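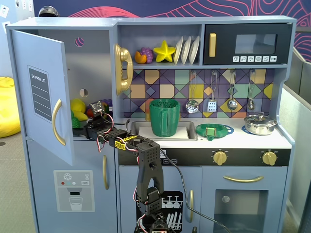 4.3 The Stall That Was Not a Stall

In February we ran 245 episodes on the Devstead kitchen task. The arm was to place a toy item and return to rest. The controller, a Droltby build we inherited with few comments, stopped in midair in 4 of them and reported success. Fabrice Lebrun put this down to optimism in the software. The log put it down to a timeout of 2000 ms

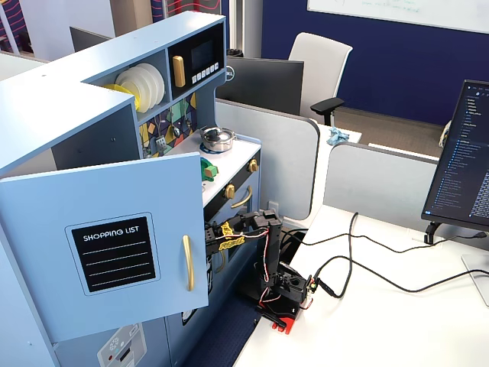 that nothing downstream ever checked. A second timer, set to 1000 ms, was meant to catch the first. It watched the wrong joint, and had done so faithfully since the port from Brekell.
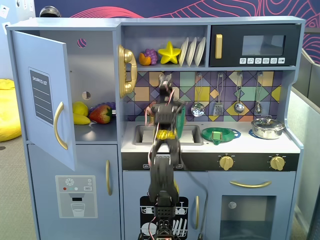

Our first theory was cable drag. Régis Royer taped down every wire he could reach one Tuesday and the fault came back before lunch. The second theory was contact with the fixtures, a fair guess in a workspace where the gripper reaches over a sink toward a backsplash hung with utensils. The force readings showed no contact in any of the four failures. We kept the tape.
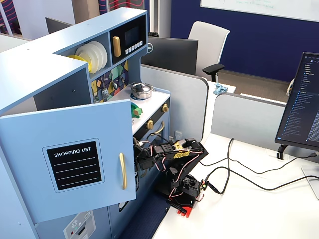
Figure 6. Arm and toy kitchen, desk-side view, with the gripper between the oven area and the open door.

Moving the check to the right joint cleared the fault on replay. The success flag now waits for the arm to reach rest, a condition the Lecomte manual lists as optional.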